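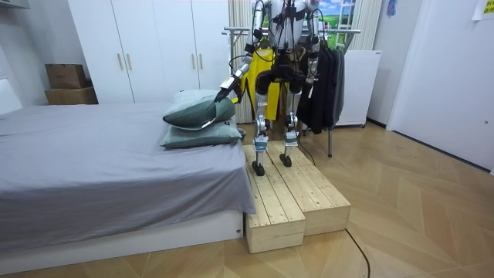
Our bed-making unit at the Irncombe residence has stopped with fault 729 on 3 occasions, each time at the pillow stage. The unit stands on a two-part wooden platform beside the bed and reaches down with one arm. The fault is recorded when the gripper presses into the upper of two stacked pillows. The arm then holds its position and does not respond to the stop command from the tablet. Advice on safe recovery would be appreciated.

**Hélène Doucette**

---

**Zachary Vachon**

Please use the wired emergency stop and do not rely on the tablet. Support the arm before power is removed, as it may drop. Code 729 on our Suvell controller denotes a force limit; ours was set to 240 and the fault ceased at 200. The platform should also be checked for movement between its two parts.

---

**Gredden**

Same fault here in October. We restarted it and it went away.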